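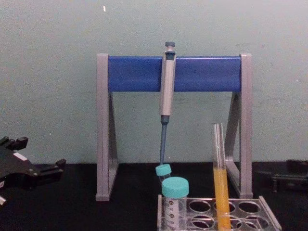

I had been meaning to visit the Farnness cheese works for years, ever since my aunt came home from there with a wheel of something so sharp it made my uncle's eyes water. Their spring open day finally got me up the valley road, and I'm so glad I went (even with the parking, which was in a field and a fair walk uphill).

The tour starts in the old milk hall. Our guide was a cheerful man named Tiwari, who has made cheese at Farnness for 45 years and talks about curd the way other people talk about their grandchildren. We put on paper hats and blue shoe covers and followed him past the vats, where two women were cutting the curd with long wire frames. The smell is sweet and a little grassy, much milder than I expected, and the warmth in there was very welcome after that field!

From the vats we went down to the aging cellar, and that was my favorite part of the whole day. There are 600 wheels down there on spruce boards, and every one of them gets turned and rubbed with brine by hand. Tiwari let a little girl in our group tap one with his small hammer – she listened so seriously that we all went quiet along with her. 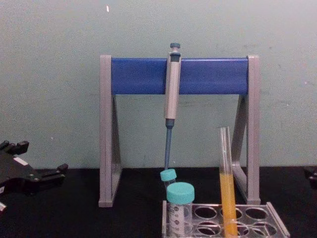 Seema Chauhan
Food and Travel Writer

The tasting was held upstairs in the loft, at long tables with bread and sliced pears. We tried six cheeses, going from the youngest to the oldest. The young Fanard is soft and lemony and would be lovely on toast. I liked the Stilano best, a firm, nutty one with a rind that tastes a bit like hazelnuts, and I went back for it more often than was polite. The oldest was the very one my aunt brought home, and yes, my eyes watered too.

The shop is by the gate, and the line was long by the middle of the afternoon, so buy before the tasting if you already know what you like. Bring a cooler bag and a sweater for the cellar. They hold another open day in December, with hot soup in the yard, and I have already asked my aunt to come along.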